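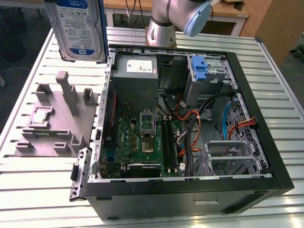

Old tower on its side, cover off. WD Blue 1.0TB top left.

Reusing the 1TB drive from an old tower, worth it?

benchwarmer_joe
Posted 15/06/2025
Hi all, I've got an old desktop apart and I'm trying to decide how much of it deserves a second life. The drive is a WD Blue, 1.0TB on the label, and my plan is to keep it in this case and use the whole thing as a place to dump family photos and scanned recipes (my mother-in-law has boxes and boxes of them). The CPU socket is open and empty, and I have a chip in a drawer that I think will fit. The question is mostly about the drive. Would you trust it?

PixelGran
Oh, I do love these old cases with the blue latch on the drive cage! I'd trust it as a second copy and never as the only one. Run a full surface scan before you put a single photo on it. Mine took all night on a Fagerlund box I rescued, so start it after supper and go to bed.

stetine_fan
I'm going to disagree, kindly. A used spinning drive is a used spinning drive, and a new SSD costs less than a nice dinner out. I put a Stetine in my sister's machine and she thought I'd bought her a new computer. Keep the case, keep the power supply if it tests fine, and let the drive go.

benchwarmer_joe
Fair points both. I looked up the power-on hours and it says 2633, if that changes anybody's mind. One more picture, closer in on the drive and the bay.

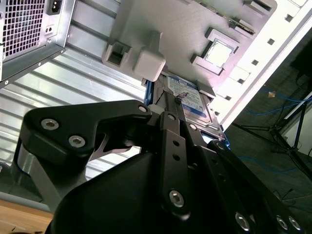 Drive in the bay, power supply off to the left.

PixelGran
2633 is nothing, dear, my kitchen radio has more than that. Keep it!

Rovell_refurb
Hours are only part of it. Look at the reallocated sector count too, and if it's anything over 5 I'd walk away. And please, before you drop that chip in, check the socket with a flashlight and a magnifier. I've thrown out 4 boards over the years that had one pin leaning over, and every time I'd been in a hurry. Fresh thermal paste as well, while the heatsink is easy to get at.

stetine_fan
Still say SSD, but I agree with Rovell about the socket. Tie back those orange and red wires before the cover goes on, too. I had a loose bundle rubbing on a fan for a month and blamed the poor fan.

benchwarmer_joe
Reallocated count is zero, so I'm keeping it for the second copy and I'll price a small SSD to boot from. There's a Stelleck I like, but it can wait until July.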